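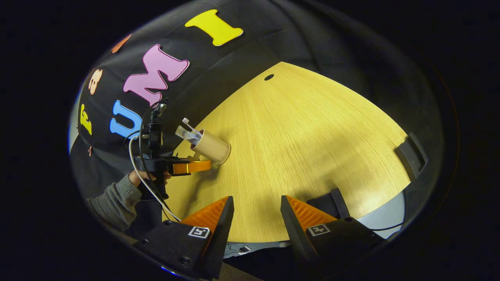

Courses > Applied Automation > Unit 4 > Handout: Reviewing a Hand-Held Gripper Kit

Print this page | E-mail this page

Instructor: Moushumi Patwary

Unit 4 covers products you can buy in place of building your own. We use the Grestus kit from Skidardale as the case. Read this before the lab and bring it with you.

What is in the kit

The kit comes as a pair, one gripper for each hand. Each has a handle, a camera and two fingers. The fingers are orange on the gripping side, and the ridges are there to hold light items without squeezing hard. The square markers on the fingers let the software work out how far apart they are. Check the parts list before you sign a set out.

Price and terms

The vendor quotes $600 per gripper, with support for 2 years. Spare fingers are sold separately. The Arnano kit costs less but has no support plan — keep that in mind when you score value.

Points to review

Setup. Time yourself from opening the case to the first saved recording. Last term most groups needed about 2 hours, much of it spent on calibration.

Comfort. Work a full session and write down when your wrist gets tired. Switch hands with your partner and compare.

Grip. Use cardboard tubes, clear plastic cups and thin white utensils. Clear plastic is harder for the camera, so give it its own row on the score sheet.

View. The lens is very wide, and straight table edges will look curved in the recording. Do not mark this down as a fault. Do mark it down if a finger hides the part you are trying to pick up.

Cables. Note any that pull or catch when you reach across the table.

Written report

Two pages, one per group. State who the kit would suit and who should look elsewhere. Quote the vendor sheet only for price and terms — everything else must come from your own notes. The Okafor reading gives a sample score sheet you may copy. Reports are due in December, before the last lab.

Contact the course office | Copyright Applied Automation course staff | Back to top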